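Berkier floor finish, anyone had it go patchy?

Home > Forum > Floors and stairs > Finishes
12 replies, 161 views

brusa_bound
Right, quick one before work. We had the boards in the back room sanded in April and I put two coats of Berkier matt on. Looked lovely for a fortnight. Now there's dull patches by the door and along where we walk to the kitchen. Tin says hard wearing. Is it me or is it the tin? Floor is 29 square metres so I really don't want to do the lot again.

mossyplank
How long between coats?

brusa_bound
8 hours, like it says. Maybe a bit less on the second one if I'm truthful.

tenpenny_nail
Two coats isn't enough in a room people walk through. Three minimum, four by a door. Also what are you washing it with?

brusa_bound
Washing up liquid and hot water. Is that bad

tenpenny_nail
Yes.

mossyplank
Bit harsh. Loads of people do that and it's fine. I'd look at the sanding first. If they stopped at a coarse paper the finish sinks in uneven and you get dull bits, nothing to do with the mop.

tenpenny_nail
Then it would be dull all over, wouldn't it. Dull where you walk = worn or dirty. Washing up liquid leaves a film, film holds the dirt, you scrub harder, off comes your finish. Seen it over and over.

stairrod
Had the same with Berkier, went over to Stoltach and no bother since. Costs more mind. Smells like a chip shop for two days.

Ours is a greyish brown so it hides a lot, wich probably helps. Went for that colour after years of dark boards showing every crumb. Three coats, thin ones, long roller, windows open but not wide.

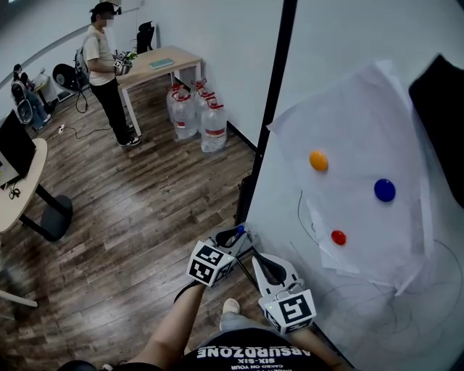
Only trouble I had was roller marks by the window where I went back over a bit that had started to go off. Leave it alone is my advice, however bad it looks wet. Most of it flattens out overnight.

brusa_bound
Can you put Stoltach over Berkier or has it all got to come off?

stairrod
Mine all came off. Didn't want to chance it.

quietlodger
Depends if yours is the water one or the oil one. Water over water, usually ok if you key it first, fine paper by hand, hoover, damp cloth, leave to dry. Oil is another story. Check the tin, and do a test bit under the sofa.

mossyplank
Agree with that. And don't do just the patches, you'll see the edges for ever. Go board by board, full length, stop at a joint.

tenpenny_nail
Disagree. Patch is fine with a matt if you feather it out. Did my mum's hall like that, cant see a thing.

mossyplank
Your mum's hall has a runner down it, you posted it last year

tenpenny_nail
Runner came after. Anyway.

brusa_bound
Ok back home, tin says water based. Rang the Trujillo counter in town and the lad there said clean it properly first with their floor soap, let it dry out, then decide. Says half the people who ring up have only got a soap film. So that's the plan. Soap is £12, cheaper than a new tin.

tenpenny_nail
Told you.

quietlodger
Rinse twice after. And get a mat down inside that door, grit is what does for them. A proper coarse one, none of those thin things.

brusa_bound
Mat ordered. Did a strip by the door before tea and it has come up a bit, still a dull edge on two boards though. Will do the rest tomorow morning and post back. Might still need a third coat there.

stairrod
If you do, take the door off. Saves painting yourself in, ask me how I know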